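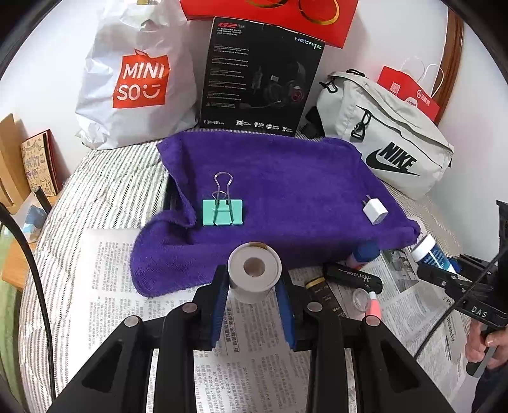
A purple towel and a mint-green binder clip.

The Strap Drawer, 2020-11-24

Memero has a new watch out, and my inbox has been full of it since September. The Ferness is a 39mm field watch with a steel case, a sandwich dial and a movement that the company describes as "reimagined." It costs $700 on leather and $95 more on a bracelet. Several of you wrote to ask if it's worth the money before the holiday rush, and one of you wrote three times, so let's get on with it.

I'll start with the movement, seeing as Memero does. "Reimagined" is a word I've learned to slow down for. The technical sheet that came with my loaner says the caliber is "based on a proven Swiss architecture and finished to our own specification." In plain English, they bought an automatic movement from a supplier, put a rotor with their name on it and possibly had somebody adjust it. I have no quarrel with any of those things. Most of the watches I own came about the same way. But the press release uses the phrase "in-house finished" four times, and I think a good many buyers will read the first half of that and skip the second.

I asked Memero which base movement they use. The reply came from Esther Mrema in their customer office, and to her credit it came the same afternoon. She wrote that the supplier agreement doesn't let them name it, and that any competent watchmaker would be able to service it. I believe the second part. I'd like to know how a competent watchmaker orders a part for a movement that can't be named, and I've written back to ask. If she answers before the next issue I'll print what she says.

Then there's the limited edition business. The Ferness is limited to 3,368 pieces. Where does a number like that come from? The brochure says it's the height in feet of a hill that the founder walked up as a young man. Fine. I have no way of checking how far he got. What I can say is that 3,368 is a lot of watches for a company this size, and that a limit you're unlikely to reach doesn't limit much. The case back on mine reads 286. If they've been selling since September and they're sending reviewers number 286, I wouldn't lie awake worrying that you'll miss out.

I wore it for three weeks. It ran a little fast, a few seconds a day, and stayed there whether I left it dial up or crown down at night. That's good, and better than the last Memero I had in, which wandered all over the place. The crown is easy to grip and screws down without that gritty feeling. The hands are the right length, too. You'd think that would be a given, but go look at what else is on sale at this price and you'll see plenty of minute hands that quit well short of the track.

The lume is the weak spot. Memero calls it "all-night legibility." I got up at four in the morning on two occasions to check (my wife has views on this) and could make out the hour hand if I held the dial close to my face. The twelve marker was still going. The rest had packed it in. My old Kjærgaard diver, bought used and never once relumed, was sitting on the same nightstand and I could read it from the pillow.
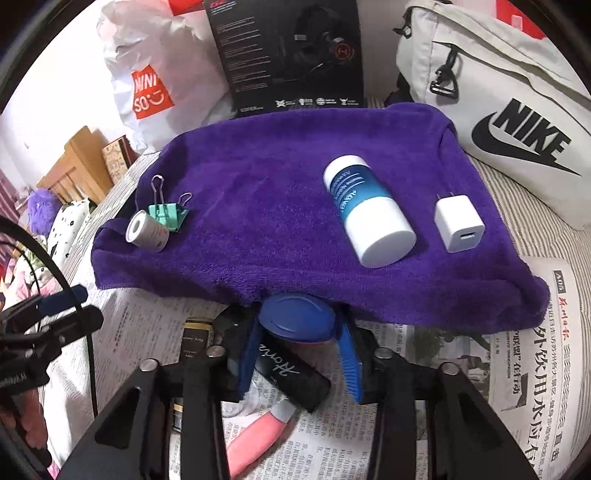

Now the leather strap. The brochure gives it a whole page, with a paragraph on the tannery, a paragraph on the thread and one on the "hand-beveled edge." It's stiff. By the end of the second week it had softened some at the buckle end and hadn't moved at all near the lugs, so the watch sits up off my wrist like a cake on a stand. I have a seven-inch wrist and I'd guess anyone smaller will have it worse. I swapped it for a plain canvas strap from my own drawer and liked the watch a good deal more right away.

The bracelet is the one to get if you're buying. It tapers nicely, the links have screws instead of pins, and the clasp has enough holes to get you through a hot day and a cold one. I could complain that the end links rattle slightly, and I will: they rattle slightly. Still, for the extra $95 you're getting something you would pay double for later on. Check whether it's in stock, though. When I looked, the order page said "shipping soon," and it has said that for as long as I've been looking at it.

On water resistance, the dial says 100 meters. I rinsed it under the tap, wore it doing dishes and took it no further. I don't own a pressure tester and I don't trust reviewers who say they "took it swimming" as if that proved something. If you plan to dive in it, have it tested first by somebody with the equipment.

A few of you asked how it compares with the Wallcombe Surveyor, which has been around longer and sells for less. I had both here for the last week. The Wallcombe has the duller dial and the better crystal. Its movement is named right there on the website, and you can find the parts with a quick search. The Ferness feels tighter in the hand and looks better across a room. If I were buying one to keep for fifteen years and get serviced by the fellow in my own town, I'd take the Wallcombe, and I wouldn't think about it for long. If I were buying a watch to enjoy now and maybe trade on in a couple of years, I might go the other way, but I'd wait. Memero ran a sale last winter on a watch they had also told us was nearly gone.

And please don't buy the Ferness as an investment. I got a forwarded message from a dealer last week calling it "a future collectible with strong upside." The same dealer said that about the Memero chronograph, which you can now find used for well under what it cost new. He has a safe full of them, I gather, and I'd take that into account when he gives advice.

So, to the gentleman who wrote three times: it's a decent watch with a vague story attached, the asking price is a bit high, and the bracelet version is the one I'd pick. Try it on first if there's a shop near you that carries it. Photos of this dial make it look gray, and in daylight it's closer to brown.

Next issue I'll have the results of the spring bar test, which several readers have been patient about, and a short piece on cheap case back openers and the scratches they leave. If you've had a Memero serviced outside the company, write and tell me what you paid and how long it took. I'm especially interested in anyone who was told to send it back to them.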